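From: Sanaa Alaoui
To: robotics-club list
Subject: Re: Handoff task, where we are before the Plurnville meet

Replying to the whole list so the new members can follow along.

On July 8 p.m., more or less after everybody had left, Boyang Yao wrote:

> Can someone post the current state of the two-arm task? I missed the last
> two build sessions and the wiki page still describes the old single-arm
> version. Also, are we still using the Riltlow scripts for homing, or has
> that moved over to Xie? I want to start on the timing code this week and
> don't want to write it against the wrong thing.
>
> Boyang

Homing is still in the Riltlow scripts. Xie only handles the recording and playback. I know the plan was to move everything over, but the last attempt broke the joint limits on the right arm and we put it back the way it was. Please write the timing code against Riltlow for now. The branch is called handoff-2 and it is up to date.

For the task itself, the rules from Plurnville ask for one arm to present a small part and the other to take it, over a target area, with no help from a person once the run starts. A run is 40 seconds. If the part touches the floor outside the target, the run scores zero. We are working over a piece of flattened cardboard in the middle of the cell until we settle on a proper target. The right arm presents and the left arm takes.

We have 148 recorded runs so far. The early ones were made with the old gripper fingers, so please leave those out of any training set. They are in a folder marked "old fingers" on the club drive.

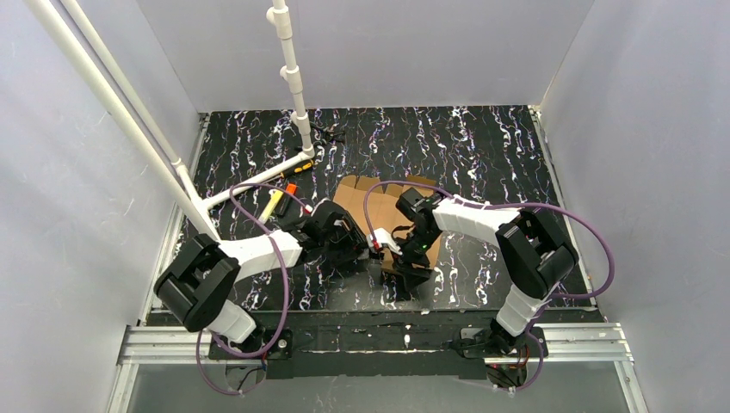
Boyang asked whether the arms could start closer together to save time on the approach. Sanaa's answer at the session was that they could, as long as the homing order stays the same, left arm first and then right. I am repeating it for the list in my own words: do not home both at once. The wrists can meet over the middle, and the software does not check one arm against the other. We could write that check, and I would be glad if someone took it on.

Other items:

The purple cables need more attention. Check before each run that both loops are clear of the elbows, and move the wrist slowly by hand through its range if you have changed anything. Clips are in the second drawer.

Pens and tools go back in the box before recording. The arms don't need that part of the floor, but the runs should all match.

The Sokero order is in. It includes spare finger pads and one gripper motor. The total came to 11 dollars over what we had set aside, and I have covered that for now.

Log files are limited to 3,000 lines. A full run fits, but two in a row do not, so stop and save between runs. We lost one good run this way already.

Boyang, if you can get the timing code to print the start of the close on each gripper, that would be the most useful thing. At the moment we are guessing the overlap from the playback, and the right gripper sometimes opens before the left one has a firm hold. I would like the left to be closed for half a second before the right lets go. Put the delay in the config file so we can change it without a rebuild.

I will be in the lab from 4 p.m. most afternoons. Write to the list if you need the door code changed or want to book the cell.

Sanaa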